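# Black plastic packaging: pierce it, cut it, or tear it?

**pellworth** · 9:14 am

Packing small parts for the shop again and I'd like to settle something. We got a carton of the black crinkly bags from Stonon, and half the guides say to open or close them with whatever slim thing you have on hand. 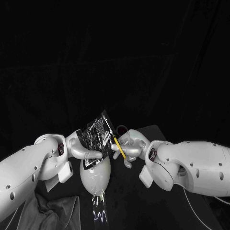 *Black package, yellow stick or pen at the right edge, dark tabletop.*

My question is whether a stick against the edge does anything useful. The claim on the Stonon leaflet is that you "work the edge" and the seam gives cleanly. I've been through one carton of 289 and I'm not convinced. Mine mostly stretched and went white at the fold.

---

**mudlark_jo** · 9:40 am

What size are yours? I use the short ones from Hikurine and I've never needed a tool. There's a notch. You tear at the notch.

---

**pellworth** · 9:52 am

No notch on mine. There's a block of small white print near the top, and on the one in the photo it's so wrinkled you can't read a word of it. So if the directions are printed there, good luck to everybody.

---

**Sirkka Huttunen** · 10:31 am

I packed mail orders for a living before my knees quit, and I'd call this a made-up technique. A blunt stick on slippery plastic skids. You get a dent, then a bigger dent, and then you go get the scissors. If the yellow thing is a pen it's worse, you'll mark the contents.

Also, what is the white egg-shaped thing hanging under the package? If that's the product, I would want it well away from anything pointed.

---

**pellworth** · 10:38 am

It's a bulb shape, a bit see-through. Treat it as delicate is my rule.

---

**gantry4** · 11:05 am

Disagree with Sirkka. A blunt point is what you want when there's something fragile close by. Scissors go through the bag and into whatever is in there with no warning at all. With a stick you feel it push back. I've done it for two years with the handle end of a cheap paintbrush and have ruined very little.

---

**Sirkka Huttunen** · 11:20 am

"Very little" is doing a lot of work there. How many is very little?

---

**gantry4** · 11:26 am

Four. Two of those were cracked when they got to me.

---

**Sirkka Huttunen** · 11:29 am

So you say.

---

**mudlark_jo** · 12:02 pm

Does the clear film matter? There's a strip of it hanging down below the bulb. If that's a liner or an inner wrap, then poking at the black part is only half the job, and I don't see how you test the "clean seam" thing with two layers in play.

---

**pellworth** · 12:15 pm

Fair. I hadn't thought about the film. It's thin, it clings to everything, and it's been the more annoying part of the two. I can't tell you from the picture if it's attached. On the ones I opened this morning it was loose in some and stuck in others, which says plenty about Stonon's quality control.

---

**tollgate_ray** · 12:47 pm

I have the Homedside heat sealer and I can't see why anyone fusses with sticks. Snip the top straight across, put your stuff in, seal it again. Takes no time.

---

**pellworth** · 12:55 pm

Ray, you've recommended that sealer in every thread since May. Does it work on the shiny black stuff? The reviews I read were all for plain clear bags.

---

**tollgate_ray** · 1:10 pm

Mostly. You have to turn it up.

---

**Sirkka Huttunen** · 1:18 pm

Next to a delicate bulb. Turned up.

---

**gantry4** · 1:33 pm

One practical thing and then I'll drop it. Hold the bag low on one side with your whole hand, thumb and fingers around it, so the bulk can't slide. The photo has that part right. Most of the split bags I see come from people pinching one corner and yanking. What you do with the other hand matters less than you'd all like it to.

---

**mudlark_jo** · 1:41 pm

That I'll agree with. I'd put the folded cloth from the corner of the table underneath, too. Hard dark top, round thing, bad combination.

---

**pellworth** · 2:06 pm

OK. I'm going to do a batch with a stick and a batch with scissors, same carton, cloth underneath both times. If the stick batch looks any better I'll say so here. I don't expect to be saying so. Šimkus sells a notched version in the same size, and if both batches come out ugly I'm ordering those and sending Stonon the leftovers.

---

**Sirkka Huttunen** · 2:11 pm

Use blunt-nosed scissors or the test isn't fair to gantry.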